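Clause Six

The rule book at Cirkcombe ran to 813 clauses, and Janelle Pascual had written 200 of them. She was drafting a revision to clause 6, which governed contact with fixed handles. The existing text read: "The gripper shall not apply force to a handle until the handle is confirmed." It did not say who confirmed it, or by what means.

Recep Sönmez ran the trials. He began the May series at 07:40 with the metal plate, the one with the loop handle over an oval slot. 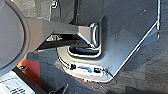

Trial series A. Finger at the loop handle, before confirmation.

"Confirmed," said Recep.

"By whom?"

"By me. I looked at it."

Pascual wrote: confirmed by operator, visual. She crossed out "visual" and wrote "visual, from the wrist view". Odden, the previous holder of the post, had allowed confirmation from anywhere in the building, including by telephone. His edition was still cited in two contracts.

"What if I can't see the tip?" Recep asked.

"Then it isn't confirmed."

"You can't see the tip half the time. It goes into things."

She asked him to show her. He went to the slot and left the arm where it was.

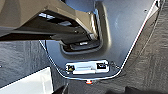
Trial series A. Finger assembly at the slot; the end of the tip is inside the recess.

Pascual studied the monitor for some time. The slot was dark, with a few paler shapes in it. Any of them might have been the tip. Under the present wording the arm was permitted to be there, forbidden to pull, and given no instruction to leave.

"How long would it stay like that?" she said.

"Under clause 6? Until the licence runs out. Up to 2,000 hours."

She added a second paragraph. Where the tip is not visible, the arm shall hold position, report, and withdraw along its path of entry on the operator's word. Recep read it over her shoulder and asked what happened if the operator had gone to lunch. She added a third.

The afternoon was set aside for garments. The Espiritu annex treated a hanging coat as a soft load and a hanger as a fixture, and was silent on the hook. Pindico, who had commissioned the annex, wanted it signed by 17:00.
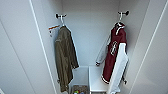

Garment bay. Two jackets on double hooks, bin and low shelf below.

"Is the hanger a handle?" Recep asked.

Pascual looked up the definition. A handle was any part intended to be held. She looked up "intended" and found a reference to clause 6.

"Which one is the test item?" she asked.

"The green one."

"And the maroon one?"

"Adjacent property. Not to be disturbed."

She noted the gap between the two jackets and left the minimum clearance blank. Then she sat down on the floor of the bay with the draft on her knee and struck out the first sentence of clause 6.

"What are you putting instead?" said Recep.

"'The gripper shall not apply force to anything until somebody present has agreed what it is.'"

He considered this. It was 16:35.

"Define present," he said, and she turned to a clean page.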